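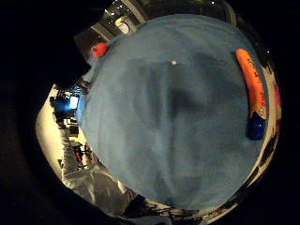 tealeaf_ros
Don't put glue anywhere near it until you've tested a scrap! I ruined a whole tabletop cover that way in October and I'm still cross about it.

mudlark40
Thanks, but which glue? I'm covering an old round side table in blue-grey cloth and I've got a long orange tube with a navy cap out of the craft drawer. Can't tell you much more, I've had it ages. The cloth is a sort of dusty slate, matt, and I do love it. What I don't love is the fold line down the middle that came with it from the shop. I've ironed it twice!

tealeaf_ros
Twice on what setting? If it's cotton, go hotter and use a damp tea towel in between. If it's a mix, don't.

pinsandpots
I'd skip the iron. Hang it in the bathroom overnight, then smooth it over the table with your palms, middle outwards. Plain dull colours show every dip, so look at it in the morning by the window as well as at night with the lamp on.

mudlark40
Label said cotton mix, so hanging it is. I paid 20 quid for it at Rojanasak, the remnant place, so I'd rather not scorch it.

grumpy_hem
You all make this so hard. Staples underneath, done in ten minutes. Glue goes stiff and then you get a dark patch wherever it soaks through.

tealeaf_ros
Staples are fine on solid wood, grumpy. Half these tables are chipboard and they just crumble. A thin line of glue on the underside only, never on top — that's how I did my Prikholm stool and it's lasted lovely.

grumpy_hem
And when she wants to wash it?

pinsandpots
Fair point. Elastic in a hem, then, like a shower cap. Comes off, goes in at 40, back on again.

mudlark40
Ooh, I hadn't thought of elastic. The top is chipboard, so staples are out. Would the ordinary narrow stuff hold, or will it ping off every time someone leans on it?

pinsandpots
Mine's held. Leave a good hand's width of cloth to turn under, and pull it evenly from opposite sides or you'll get creases all down one edge.

grumpy_hem
Creases all down one edge either way, in my experience.

tealeaf_ros
Ignore him. Do the scrap test anyway if there's any cloth left over, you might want the glue for a trim later on.

mudlark40
There's a strip left. It's hanging over the bath with the rest of it now, I'll have a go at the hem on Sunday.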